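Clumness

Clumness are an electronic pop duo formed in Kälin by singer and keyboard player Kumiko Oshima and producer Urs Danzer. They are known for slow, sparsely arranged songs built from home recordings, and for the single "Fikilitz", which was widely played on student radio.

Background

Oshima trained as a pianist and sang in a church choir before moving to Kälin to study. Danzer had played drums in several local guitar bands and was running a small rehearsal studio above a bicycle shop. The two met when Oshima hired the studio to record a demo, and Danzer offered to add drum parts in exchange for a share of the credits. They played their first concert under the name Clumness in the same building, to an audience made up largely of other tenants.

Early recordings

The duo's first release was a cassette of five songs, sold at concerts in an edition of 100. Two of the songs were later re-recorded. The label Zinness signed the group the following year and issued the EP Low Cupboard, pressed on vinyl in a run of 1,000 copies. Reviewers compared Oshima's singing to that of folk performers and noted the dry, close sound of the percussion, much of which Danzer made by striking household objects and slowing down the tapes.

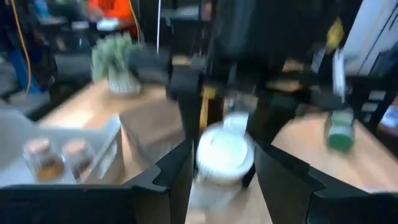
A round container with a white lid on a wooden tabletop.

"Fikilitz" was the last song written for the EP. The title is a nonsense word from a counting rhyme Oshima learned from a neighbour, and it is repeated 16 times in the closing section. A remix with a faster tempo followed in August and became a regular part of the group's live set.

First album

The debut album, 427, was named after the bus route between Danzer's flat and the studio. It was recorded mainly at night, as the shop below was noisy during the day. The album has nine tracks, including the instrumental "Monday", and is the only Clumness record on which Danzer sings lead, on "Stairwell". Critics generally preferred the first side, and several found the second too long.

Live performances

Clumness usually perform as a duo, with Oshima on two keyboards and Danzer on a reduced drum kit. A bass player joined them for the tour that followed 427. The final date, at a converted grain store with room for 674 people, was recorded and released as a download.

Discography

Untitled cassette (self-released)
Low Cupboard EP (Zinness)
"Fikilitz" remix single (Zinness)
427 (Zinness)
Live at the Grain Store, download only (Zinness)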